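What I took away from two weeks of mapping a returns process

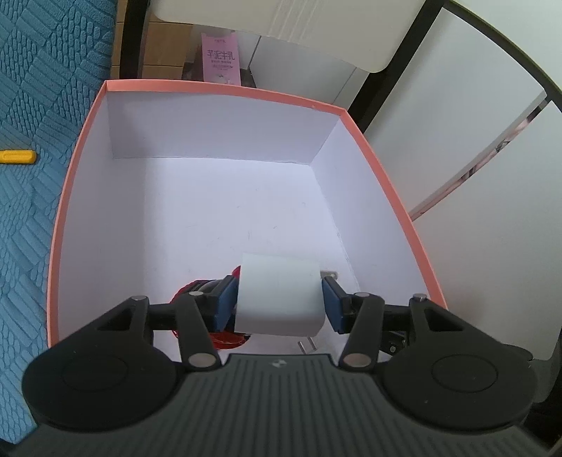
I spent most of July working with Naron, a mail-order shop that sells bedding and curtains, on how they handle returns. I've done this sort of job before, but I usually get called in after the software has been bought. This time they hadn't picked anything yet, and I want to write down how it went while I still remember it.

The request, as it came to me, was "make returns easier for customers." Azucena Ocampo runs operations there and she had already collected a folder of complaints. Most of them were about the return form. It asks for an order number, an item code, a reason code and a phone number, and it loses everything if you go back a page. So the plan going in was a new form.

I asked to talk to customers before we touched the form. We got six people to agree to a phone call, all of whom had sent something back in the spring. I asked each of them to tell me the story from the day the package arrived and I tried to keep quiet.

The form came up in two of the calls. What came up in all of them was the stretch after mailing the package, when they had heard nothing and didn't know if the refund was on its way. One woman had called the shop five times. She told me she didn't mind waiting, she just wanted to know what she was waiting for. Another man had bought the replacement curtains somewhere else while he waited, and that sale was gone for good.

I then spent two days in the returns room with Estrella Solís, who has worked there longer than anyone. She opens the packages, checks the items and enters the result in a spreadsheet. The spreadsheet goes to accounting on Fridays. Accounting enters it again in their own system and issues the refunds. The customer gets an email when the refund is issued, and that is the only email in the whole process. A package that arrives on a Friday afternoon can sit for a full week before anyone outside that room knows it exists.

Estrella also keeps a paper notebook. She writes down anything odd, such as a missing slip or two orders packed together. When customers call, the phone team walks down the hall and asks her to look in the notebook. I hadn't seen this on any of the process charts I was given. I drew it in as its own step, and it ended up being the busiest box on the map.

We put the map up on a wall and had people from the phone team, accounting and the warehouse walk along it together. I find this part of the job hard to run well. People defend their own section, or they start solving the first problem they see. Oranuch Petchrat from the phone team kept bringing it back to what the customer knew at each point. For most of the wall the answer was "nothing," so we wrote that on the map, over and over.

What we settled on was small:

An email goes out when the package is opened, with a plain sentence on what happens next and by what date.

Estrella's spreadsheet goes to accounting every day.

The notebook becomes a shared page the phone team can read at their desks.

The form gets fixed too, but later.

There was some disappointment about this. Wenceslao Gallegos, who handles their budget, had set money aside for a returns platform and had sat through demos from Usturel and Dernby. I don't have anything against either one. I said I'd wait until the daily handoff had been running for a while, then write the requirements from that. He agreed, though I think he would have liked something with a login screen to show the owner.

A few things I'd do differently. I should have called some customers who gave up and kept the item. I only talked to people who finished a return, and that leaves out whoever got stuck on the form. I also left accounting until the second week, and they were the ones who knew why the Friday rule existed. It came from an old bank fee that was dropped years ago.

I go back in the fall to look at the call numbers with Azucena. Before then I have a shorter job at Cuautle, on appointment booking, and I've already asked if anyone there keeps a notebook.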